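November, late evening

Second day of the interviewing workshop done and I am still buzzing! I thought I knew how to interview people. I have been doing it at Olico for years, mostly by chatting until I liked someone or didn't, and today Tatiana Pešek took that habit apart in front of the whole room (kindly, but she did take it apart).

The morning was all about writing the job down before you write the ad. What does this person have to get done in their first 100 days? I did mine for the warehouse planner role and got stuck almost at once, which tells me why we have had 2 people leave it. Sunil Herath sat next to me and had the same trouble with a payroll job, so we swapped papers and fixed each other's. His questions were so much better than mine.

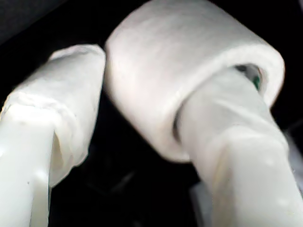
After lunch we did practice interviews, 30 minutes each, with Siiri Eskola playing a candidate who answered everything with "we." We launched it, we fixed it, we hit the target. I kept nodding along! Then Hryhorii had his turn and just asked her, very gently, which part was hers, and the whole conversation opened up. I wrote that one in capitals in my notebook.

Also loved the bit on scoring — everybody writes their marks down before anyone talks. Charito says they have done this at Kulkarni since spring and the arguments are shorter now. I want to try it on the next round, even if it's only me and the shift lead.

Must email Tatiana for the scorecard. Must also redo the planner ad before I lose my nerve, and ask if I can sit in on one of Charito's panels. Bed now, train at 7.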